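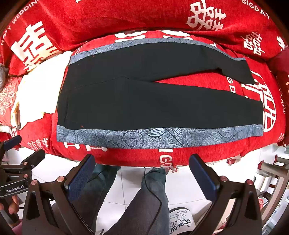 Kultico side-panel trousers, black with leaf print
Women's and unisex cut, sizes S to XXL
Price: 364, delivery not included

A plain black trouser for every day, with a patterned panel sewn along the outer side of each leg. The print is grey-blue, with long striped leaves, curling spirals and petals. From the front the trousers look quiet, and the pattern shows more when you walk or sit down. The panel is made from our Masilela print, which we also use for a scarf and a shirt collar.

The cut is relaxed at the hip and straight to the hem. Many customers have asked us if these are sleeping trousers. You may of course sleep in them, but they are made for wearing outside, and Ama Ametepe, who draws our patterns, wears hers to the office with a long jacket.

Details
Fabric: viscose with a little elastane
Waist: elastic, with inside cord
Length in size M: 98 cm
Weight: light, for all seasons except the coldest
Colour: black, side panels grey-blue
Item code: Rotosano 52

How to choose the size
Please measure a pair of trousers that you already like. Lay it flat on a bed or a sofa, close the waist, and pull the fabric smooth with your hand but do not stretch it. Measure the waist from side to side and the leg from crotch to hem. Then compare with our table, where all numbers are also taken flat. If you are between two sizes, we advise the bigger one — the elastic will hold it.
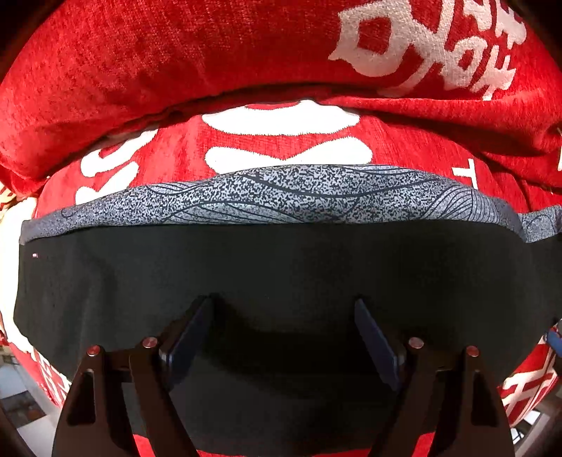
Washing and storing
Wash at 30 degrees, inside out, together with dark clothes. For the first two washes please keep it away from white or pale things, as black viscose can give some colour. Do not use the dryer. Hang by the waist and the creases will mostly fall out by themselves. If you need to iron, do it on the wrong side with low heat, and go along the panel seam slowly so it does not pull.

For storing, fold one leg over the other and then fold twice. The panels should be on the outside of the fold, then they do not get a hard line in the middle of the print.

Delivery and exchange
We send orders within 9 working days. Nearly 2000 pairs were sewn for this season, and sizes S and XXL are the first to go. The next sewing is planned for December. Exchange is free one time for each order, if the trousers are unworn and the label is still on.

Questions about fit can be sent to Busisiwe Matlala through the contact form. She answers in the mornings. Please write your height and your usual size.

Goes well with: Zestus long shirt, Masilela scarf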